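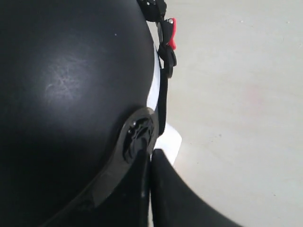 Der Helm aus der Nähe, mit der kleinen roten Lasche am Kinnriemen, von der ich inzwischen träume.

8. November 2020

Eigentlich wollte ich Euch ja schon im Juni schreiben, was ich den ganzen Tag so mache, denn die Frage kam nach dem letzten Eintrag gleich von mehreren (und meine Schwester fragt sowieso bei jedem Telefonat). Dann kam der Umzug dazwischen, dann der Garten, dann wieder der Umzug, und nun sitze ich mit einer Kanne Tee am Küchentisch und habe müde Handgelenke. Die müden Handgelenke gehören schon zur Geschichte.

Ich bringe einem Roboterarm bei, einem Puppenkopf einen Helm aufzusetzen. So, jetzt ist es raus! Das klingt nach sehr wenig, und als ich angefangen habe, dachte ich auch, das sei in einem Vormittag erledigt. Man nimmt den Helm, man hebt ihn hoch, man lässt ihn herunter, fertig. Ich habe in meinem Leben schließlich schon viele Helme aufgesetzt, meistens mir selbst und eine Weile lang auch meinem Sohn, der dabei nie stillgehalten hat. Der Puppenkopf hält immerhin still.

Gesteuert wird das Ganze aus der Hand. Ich sitze am Nebentisch und führe einen Griff, und was ich mit dem Griff mache, das macht der Arm drüben nach, mit einer winzigen Verzögerung, an die man sich erst gewöhnen muss. Das Programm heißt Virkix und zeichnet dabei alles auf: die Bewegung, die Kamerabilder, wann ich zugreife und wann ich wieder loslasse. Aus vielen solchen Durchgängen soll der Arm später lernen, es allein zu tun. 200 Stück brauchen wir von dieser einen Aufgabe, und ich habe jetzt 80 beisammen, die gut genug sind. Über die anderen breite ich den Mantel des Schweigens.

Das Schwierige sind die Stellen, über die man als Mensch nie nachdenkt. Wenn ich einen Helm aufsetze, ziehe ich ihn mit beiden Händen ein bisschen auseinander, kippe ihn nach hinten, spüre, wo die Stirn sitzt, und wackle ihn zurecht. Ich spüre das, ich schaue gar nicht hin. Am Griff spüre ich nichts davon. Ich sehe nur, dass der Helm irgendwo aufliegt, und muss raten, ob das schon die Stirn ist oder noch der Scheitel. Am Anfang habe ich ständig zu weit hinten angesetzt, und dann rutscht einem das gute Stück ganz gemächlich Richtung Nacken, während man selbst »nein, nein, nein« murmelt.
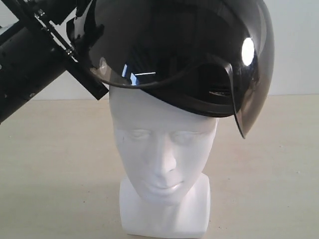 Lwazi Ngcobo, der die Anlage betreut und mir in der ersten Woche über die Schulter geschaut hat, meinte, ich solle aufhören, den Helm wie eine Suppenschüssel zu tragen. Recht hatte er! Ich hatte mir nämlich angewöhnt, ihn schön waagerecht zu halten, weil mir das ordentlicher vorkam, und genau damit landet die Kante da, wo sie nicht hingehört. Seit ich ihn schräg über den Kopf bringe und erst zum Schluss gerade ziehe, geht es viel besser. Schräg heißt aber auch, dass der Arm in einer Haltung ankommt, aus der er nicht mehr gut herauskommt, und so denkt man eben beim Zugreifen schon ans Loslassen. Mein Vater hat beim Einparken immer gesagt, man müsse zuerst ans Ausparken denken, und ich habe das jahrelang für Geschwätz gehalten.

Dann ist da noch das Visier. Es ist glatt und getönt, und mit dem Greifer daran entlangzukommen, ohne es zu verschieben, ist eine Kunst für sich. Mal steht es danach höher, mal hängt es tiefer, und ich habe lange gegrübelt, ob ich so einen Durchgang wegwerfen muss. Muss ich nicht, sagt Lwazi, solange der Helm am Ende sitzt. Der Arm soll ruhig auch sehen, dass es nicht jedes Mal gleich aussieht. Das hat mich sehr erleichtert, ich bin in solchen Dingen ja furchtbar pingelig (wer einmal mit mir Plätzchen ausgestochen hat, weiß Bescheid).

Womit ich mich gar nicht anfreunden kann, ist der Kinnriemen. Schließen muss ich ihn zum Glück nicht, das kommt vielleicht in einer späteren Aufgabe, und ich habe schon angekündigt, dass ich dann Urlaub habe. Aber er soll auch nicht zwischen Kopf und Polster geraten, und er hat eine erstaunliche Begabung dafür, genau dort hinzugeraten. Nehme ich den Helm so auf, dass die Öffnung zu mir zeigt, kann ich vorher sehen, wie der Riemen liegt. Nehme ich ihn andersherum auf, merke ich es erst, wenn er schon halb auf dem Kopf ist.
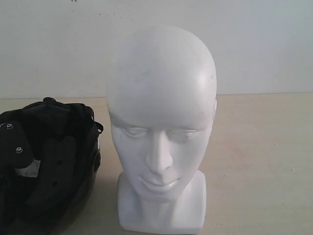 Zwischen zwei Durchgängen stehe ich auf, gehe hinüber und lege alles wieder hin. Den Kopf drehe ich dabei mal ein klein wenig, den Helm lege ich mal näher und mal weiter weg, damit der Arm nicht einfach einen einzigen Weg auswendig lernt. Dieses Hinüberlaufen ist mir sehr lieb geworden, man bekommt die Schultern wieder locker. Der Kopf heißt übrigens Betia. Ich habe ihn nicht getauft, der Name war schon da, als ich kam, und nach ein paar Tagen sagt man dann eben auch »Entschuldige, Betia«, wenn man ihr die Helmkante gegen die Nase gesetzt hat.

Gut sind für mich die Durchgänge, in denen ich nicht nachdenke. Neulich hatte ich 9 hintereinander, die alle auf Anhieb brauchbar waren, und ich könnte Euch beim besten Willen nicht sagen, was ich da anders gemacht habe. Ich hatte vorher ein Käsebrot gegessen. Seitdem esse ich vorher immer ein Käsebrot. Sobald ich mir aber vornehme, es besonders schön vorzuführen, werde ich langsam und zittrig, setze dreimal neu an, und der arme Arm lernt am Ende, dass man vor einem Helm erst einmal eine Weile in der Luft zögern muss. Auch das wird nämlich mit aufgezeichnet. Er übernimmt meine Angewohnheiten, die guten wie die dummen, und davor habe ich doch ein bisschen Respekt.

Ob er es nachher kann, weiß ich noch nicht. Der erste Versuch ohne mich ist erst dran, wenn alle Aufnahmen beisammen sind, und ich werde vermutlich danebenstehen wie damals am Beckenrand beim Seepferdchen. Ich berichte dann, versprochen, und diesmal warte ich nicht wieder so lange damit. Das Rezept für das Zwiebelbrot, nach dem Clurnach in den Kommentaren gefragt hat, tippe ich morgen ab, heute mögen die Handgelenke nicht mehr.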